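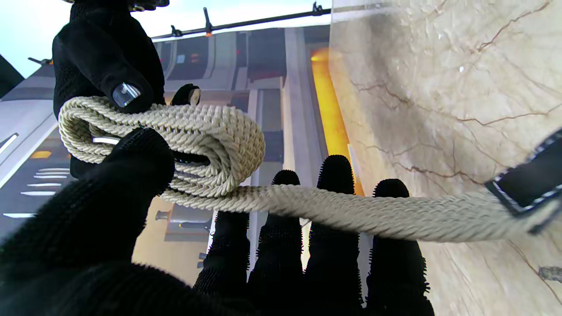
Manos con guante de punto sujetando el rollo de cuerda trenzada. Cabo hacia la derecha, hasta la cinta negra.

16 de febrero de 2021
Cuaderno de taller, proyecto Mistcombe. Manipulación de cuerda a dos manos.

Repaso de las normas internas de trabajo con material flexible. La versión anterior es de septiembre y se escribió pensando en cajas y piezas rígidas, así que varios puntos no sirven para cuerda.

Guantes. Los de punto se revisan antes de cada tanda, dedo por dedo. Hilo suelto en la yema: se cambia el guante, no se corta el hilo. Los que llevan relieve de goma en los dedos se cambian por parejas aunque solo falle uno. Queda pendiente decidir si anotamos el número de lote; en Prirnitz lo hacen y les ayuda a comparar agarres.

Cabos. Ningún cabo suelto puede quedar alrededor de una muñeca ni entre dos dedos al arrancar. Si cruza por delante de los dedos, como en la foto, se deja pasar plano y sin vuelta. Antes de cerrar la mano se comprueba a ojo por los dos lados.

Fuerza de cierre. Límite provisional de 14 N por dedo con cuerda trenzada. La hoja de Ghasemi permite más, pero es para su banco de ensayo y no para el nuestro. El límite se escribe en la hoja de la tanda, no solo en el fichero de configuración.

Distancias. Las personas, a un mínimo de 100 cm mientras haya movimiento en cualquiera de los dos brazos. Para recolocar el rollo se pide parada, se espera a que el panel la confirme y entonces se entra. La pausa del programa no cuenta como parada - esto ya estaba en la norma vieja y se seguía haciendo mal.

Fondos. El telón impreso se fija por arriba con pinzas y se repasa al cambiar de decorado. Nada que cuelgue dentro del recorrido de los brazos. Con fondos muy cargados conviene apuntar cuál se usa, porque luego no hay forma de ordenar las tomas.

Registro. Llevamos 129 tandas con cuerda apuntadas en el formato Zoltudance. En unas 5 falta el tipo de guante. No rellenar de memoria: se marcan como incompletas y se quedan así.

Dudas abiertas:
- Si la cinta del extremo entra en la norma de cabos o necesita punto propio. De momento la trato como cabo.
- Quién autoriza subir el límite de fuerza durante una sesión. Propongo que no se suba hasta cerrar la tanda.
- Cuánto aguanta el rollo antes de deformarse por el agarre repetido. Falta medirlo.

Mañana paso el borrador a limpio y lo cuelgo junto al panel. Las correcciones, a lápiz sobre la copia.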